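Storage unit thread, because a few of you asked how the move into the new workshop is going. Long one, get a snack.

It's going fine! It's mostly shelves.
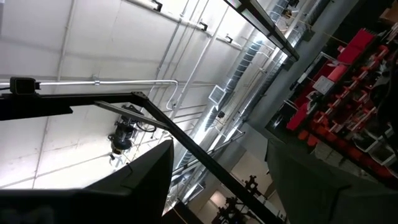
So the parts wall finally lives somewhere. At the old place on Chu Street everything we owned was in cardboard boxes with the bottoms giving out, and I swore that if we ever got a unit with real height I would go straight up with it. And up we went. The red bins are stacked in columns on the tall shelving, full of small black parts and tools, and yes, some of the reds are deeper than others and lean more orange (I bought them in two batches and the second batch is a different red, I have made my peace). The white-fronted drawers are down low on the right and I love them more than is reasonable.

1/ Bins first. I went with the Driketti ones after trying a cheaper kind that bowed in the middle as soon as you put anything metal in them. They cost more than I wanted to pay. I think we spent 420 dollars on bins alone, and I made a noise when I saw the total, and then I ordered another 28 the next week anyway.

2/ Someone asked how I decide what goes in which bin. The first system was by project and it was terrible. Every project uses the same screws! So you end up with the same screws in nine places and none of them where you're standing. Now it's by kind of thing. Brackets with brackets, cable ends with cable ends, and one bin that is just springs and makes me happy every time.

3/ Heavy stuff goes low. I know, everyone knows, and I still put the clamps on a high shelf because that's where there was a gap. Took me until February to move them. My shoulder would like it noted that February was too late.

4/ Labels. I have been through three kinds this year. The paper ones curl, the chalky ones rub off on your sleeve, and the current ones are printed on the little Skemudel printer, which eats tape but does make a very crisp letter. I print the name of the thing and then what I call it in real life, so there's a label that says "standoffs (tiny legs)" and another that says "grommets (donuts)." Works great. New people find things faster with the silly name.

5/ The ceiling in this place! White panels, the pipe runs all up there out of the way, and that big silver duct going across it. I was worried it would be loud but it's more of a hum. At Chu Street we had one window unit that sounded like a truck, so I have no complaints at all.

6/ Things I'd do differently: measure the bins WITH the lip. I measured the body, ordered the shelves to match, and then lost a whole column's worth of space because the lip sticks out. Plaveo took the shelves back and swapped them, bless them, but it was a lot of hauling for one little edge of plastic.

7/ Also I did a full inventory while we unpacked, which I had been putting off forever. 623 different parts on the spreadsheet. I would have guessed half that. We had four separate bags of the same hinge, all opened, all with two missing.

8/ Rule for overflow: if it doesn't fit in its bin, it doesn't get a second bin. It goes in the giveaway crate by the door and whoever wants it takes it home. So far I have personally taken home most of it, so the rule may need work.

9/ Putting away takes me 20 minutes at the end of the day if I keep up with it. If I skip a day it takes the whole next morning, plus a lot of sighing.

10/ Next job is the bench drawers, and those are bad. Loose batteries, dried-up glue, a spoon. I'll post them once I've had a go at them. If anybody has a good way to keep zip ties from going everywhere, please send it my way, I've tried jars and I've tried a piece of pipe with a cap on it and I still step on them.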